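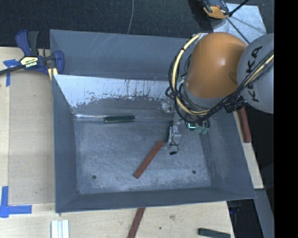
We went to the open day at the Midier cider works on 3 Jun 2018, and I have been meaning to write it up ever since, mostly for the people in our garden club who couldn't make the drive and have been asking me what they missed. A good deal, I'm sorry to say! It was a lovely day out, and if they hold another one in October, when the pressing is in full swing, I'd tell anybody with a free afternoon to go.

The works sits at the end of a long gravel road outside Pitska, past the feed store and over the little bridge. We missed the turn and had to double back at the church, so we came in late for the welcome talk and stood at the back with our coffee. What I caught of it was the history. The place started as a dairy, and the cider came later, when the family who owned it planted apples on the slope because nothing else would stay put up there. There are 26 rows now, and you can walk all of them if your knees are willing. Mine were, up to a point.

June is an odd time to visit a cider works, as there are no apples to speak of. The fruit on the trees was the size of a marble, hard and fuzzy, and our guide spent a while showing us how they thin it by hand. You pinch off the small ones and leave the best of each cluster, and it feels terribly wasteful, and everyone in our group said so. She let each of us do a branch. I have since gone home and done my own two trees, with a lot of muttering, and we'll see what I get for it.

The older trees are a variety they call Lagman, which I had never heard of and have not been able to find in any of my catalogs. It is a bitter apple, no good for eating, and the guide said children only ever try one once. They blend it with sweeter fruit to give the cider some backbone. I asked if they would sell me a cutting and was told very kindly that they get asked that a lot, and no. I did write down the rootstock, for anyone in the club who wants it – ask me at the next meeting, as I've left the notebook in the car.

After the orchard we went down to the press house, which was cool and dim and smelled like the inside of an old cupboard, sweet and a bit sour at once. I could have stayed in there all day. They press in small lots and keep each variety apart until the blending, and that seems to be where most of the arguing gets done. One year they put up 900 gallons of a blend that half the family couldn't stand, and then it sold out before the others! The guide told this very well and I suspect she has told it before.

Cleaning took up more of the tour than I'd have guessed. Everything that touches the fruit gets rinsed at the end of the day, then rinsed again before the next pressing, and she went on for some time about water temperature and stiff brushes. My husband, who has never once rinsed a bucket without being asked, listened to all of it with great interest.

The tasting was in the old milking barn. You got 6 little glasses on a board, and a card to write on, and a basket of plain crackers to share with your table. I'll give you my favorites. The driest one was too much for me, though the couple across from us bought a case of it. The one I liked best was called Jumdale, named after the low field by the creek, and it was soft and a little smoky, with a taste at the end that I kept trying to place and finally decided was hay. We brought home two bottles and have already opened one, so please don't all come over at once.

Lunch was a cheese sandwich and a slice of apple cake, eaten on hay bales with a brisk wind blowing the napkins about. The cake was excellent, very dark, with the apples cooked down first so it wasn't wet in the middle. They were handing out the recipe but had run out by the time I got to the front. If anyone else from around here went and picked one up, I would love a copy.

A few practical things for next time. Parking is in the field behind the barn and it is soft, so don't take anything low. The orchard walk is steep coming back. There's shade by the press house but none in the rows, and I was glad of my hat. Dogs are welcome outside on a leash, and there was a very old spaniel asleep under the tasting table who I believe lives there.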